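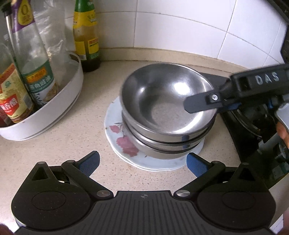 4. Daily use, washing and stacking of the bowls

This section is valid for all Farkach steel bowls, in every size. Please read it before the first use, also if you have owned steel bowls before. The care of the lids is explained in section 5.

4.1 Before the first use

1. Take the bowls apart and remove the paper sheets between them.
2. Peel off the round label from the bottom of each bowl. If some glue stays on the steel, put a few drops of cooking oil on it, wait 15 minutes and wipe it away with a soft cloth.
3. Wash every bowl by hand in warm water with a little washing-up liquid. Wash the inside, the outside and also the underside of the rim.
4. Rinse with clean water and dry at once with a cotton towel.

Note: At the first wiping the towel can become slightly grey. This is a rest of the polishing paste from the factory. Repeat step 3 until the towel stays clean.

4.2 Using the bowls

The bowls are made for mixing, whisking, washing of vegetables, resting of dough and serving of cold food. You may use them with metal whisks and spoons, but fine lines will then appear on the inside after some months. These lines do not change the use of the bowl. If you wish to keep the mirror polish for a long time, please work with wooden or silicone tools.

The largest bowl weighs 620 g when empty. When you whisk with force, put a damp cloth under it so that it does not turn on the worktop.

CAUTION: Steel becomes hot quickly. If you pour boiling water or hot soup into a bowl, hold the bowl with oven gloves and keep it away from children.

CAUTION: Do not use the bowls in the microwave oven, on the hob or under the grill.

Note: Do not leave salt, vinegar, lemon juice or tomato sauce in the bowl overnight. Salt is the most frequent reason for small dark points in the steel, and these points can't be removed. When you prepare salt water, fill in the water first and add the salt afterwards while stirring.

4.3 Washing by hand

1. Empty the bowl and rinse out the rests of food with water. For dough and egg take cold water, as warm water makes them stick.
2. Wash with a soft sponge. Move the sponge round the bowl in the direction of the polish, not across it.
3. Clean the rim with your thumb inside the cloth. Flour likes to collect under the rim.
4. Rinse well. Washing-up liquid that dries on the steel leaves a rainbow film.
5. Dry immediately.

CAUTION: Do not use steel wool, scouring powder or any cleaner with chlorine.

4.4 Washing in the dishwasher

The bowls may be washed in the dishwasher. Place them in the lower basket with the opening down, and so that they do not touch each other. Take them out when the programme is finished and dry the drops that remain in the rim. Do not wash them together with silver cutlery or with iron pans. Small particles of rust from a pan can settle on the bowls and look as if the bowls themselves are rusting.

4.5 Removing water marks

White marks come from the lime in the water. They are harmless.

1. Mix 2 spoons of white vinegar with a cup of warm water.
2. Wipe the inside of the bowl with this mixture and wait a few minutes. Do not leave it longer than necessary.
3. Rinse with plenty of water and dry.

For strong marks you can use the Gisorer cleaning paste (see the list of accessories in section 8). Put it on with a damp cloth, never with a dry one.

4.6 Stacking on the worktop

The bowls can be nested one in another, so they need only the place of the largest one. If you use them every day, you can keep the stack on the worktop, near the place where you cook.

1. Check that every bowl is completely dry, also below.
2. Choose a flat ceramic plate that is wider than the foot of the largest bowl. The plate protects a stone worktop from grey rubbing marks, and keeps the steel away from water that runs along the counter.
3. Put the largest bowl in the middle of the plate.
4. Set the other bowls inside, from large to small. Let each bowl sink down by its own weight and do not press.
5. Look at the stack from the side. The rims should lie level. If one is tilted, lift out that bowl and set it again.

Note: If your plate has a painted decoration on the rim, lower the bowl from straight above. When it is pushed over the plate, the steel can scratch the paint.

Note: Keep the stack a little forward from the wall tiles. The joint between the tiles and the worktop collects dirt, and it is easier to wipe when nothing stands against it.

CAUTION: Do not carry the stack by the top bowl. Hold it with both hands under the largest one.

4.7 If the bowls stick together

It can happen that two bowls hold each other, mostly when they were stacked wet.

1. Fill the inner bowl with cold water.
2. Stand the outer bowl in a basin of warm water, not over 40 °C.
3. Wait a short time, then turn the inner bowl gently and pull it up.

Do not put a knife between the rims. If the bowls still don't come apart, please contact the Flarnov service or your Igwe dealer.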